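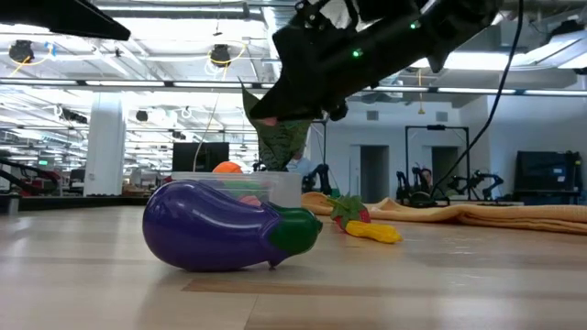 Week 5: Fruit, vegetable, and who gets to decide

Hi all, these are my notes from the second half of the folk categories unit. They're a bit fuller than what I said in class, because I talked too fast and we lost ten minutes to the projector again.

We started with the eggplant. To a botanist it's a berry. To anyone making dinner it's a vegetable, and if you put it in a fruit salad people would have words with you. Both groups are sorting the same thing, and each one is sorting for a purpose. The botanist cares which part of the plant it grew from. The cook cares what it tastes like and what it sits next to on the plate.

Key terms (yes, these can show up on the midterm):

Folk category – a grouping that ordinary speakers use without being taught a definition.
Expert category – a grouping with stated rules, kept up by people trained in it.
Prototype – the member people think of first. For "vegetable" in my last survey it was carrot, named first by 71 of you and your predecessors out of 400.
Fuzzy edge – where people start arguing. Tomato, rhubarb, avocado, olives.

I got a good question about whether "vegetable" is even a real category in botany. Short answer, no. There's no plant family called vegetables. We eat roots, leaves, stems, flower buds and a whole lot of fruits under that one word. 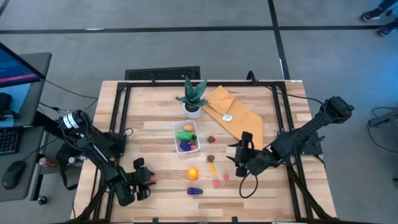
So when somebody tells you that a cucumber is "technically" a fruit, ask them technically for whom! The word technically is doing a lot of work there, and it usually means the speaker has picked the expert system and would like you to go along with it.

Then we did the Montoya reading, which I know was a slog. You can skim the middle section. What I want you to take from it is the bit on markets, where sellers grouped their produce by how fast it spoils and had words for those groups that don't line up with ours at all. Consuelo Rengifo brought up her grandmother's kitchen, where onions and potatoes lived together under one name that just meant the stuff in the dark cupboard. Great example, and I'm going to steal it next January.

For next time: write down 5 things from your own kitchen that you'd have trouble sorting, and say what each one could count as. Then read the Plimemness chapter up to the part on spices. The response paper is 1000 words and I do stop reading when I hit the limit.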